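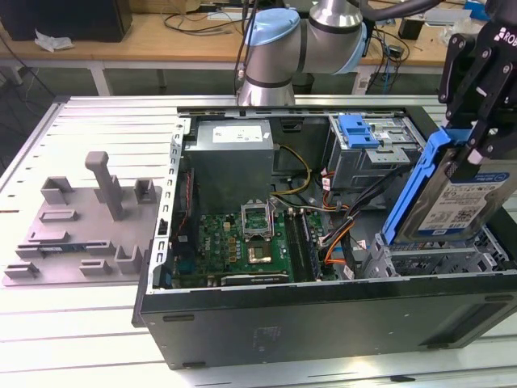

Bench rest, leg lock test, round 2

Friday, July 6, 2018. Grorkbridge shop, me and Pallavi. Henk came by after lunch.

Nugroho says the new cam lock on the Keko rest holds zero "under any field load." I wrote that down in April when they first sent the drawing and I still don't believe it. Any field load is not a number.

Setup: rest on the concrete pad, not the wood bench (the bench moves, see Nadhirah's notes). 16 lb sandbag on the fore-end cradle. Dial indicator on the rear leg. Lock closed by hand, no tool.

First run, nothing. Needle stayed put. Pallavi wanted to call it there. I asked her to bump the cradle sideways the way a person does when he's settling in behind a rifle, and the rear leg crept. Not much, but it didn't come back.

Second run, same thing, other direction. Third run we cleaned the cam face with alcohol first and the creep was smaller. So either it's oil from the factory or the cam is cut too shallow. My money is on shallow. Henk says oil. He also said the old Flarnance lock was fine until we complained about it, and I remember that differently.

Cycle count on the lock lever is 647 as of tonight. Spring still feels OK. Paint is gone where the lever rubs the leg, which the customer will see long before he notices any creep.
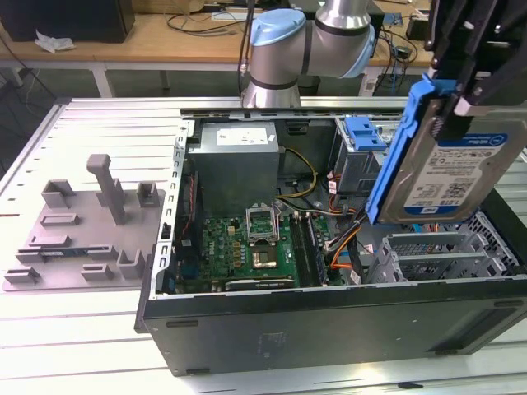
Drive in blue caddy, over the open tower.

Things I don't trust yet:
- The indicator stand. It's on a magnet base stuck to a plate that is only sitting on the floor. Bolt it down.
- The rubber feet. Two of the 3 are from the old batch and they're harder. Swap before the next run or the numbers mean nothing.
- Syahrul's group sizes from the range. He shot the rest locked and unlocked on different days with different wind. Nice targets, proves nothing.

Ilham wants a yes or no for the catalog copy. Told him no for now. He can print "quick lock" if he wants, it is quick.

Next: degrease all the cams, repeat with the side bump, then try it with the legs splayed on gravel. Pallavi has the gravel tray.

Recent entries
Cradle foam, second supplier
Leg lock test, round 1
Swivel seat squeak (still open)
Shooting stick tips, wear on rock
Bag fill, sand or plastic pellets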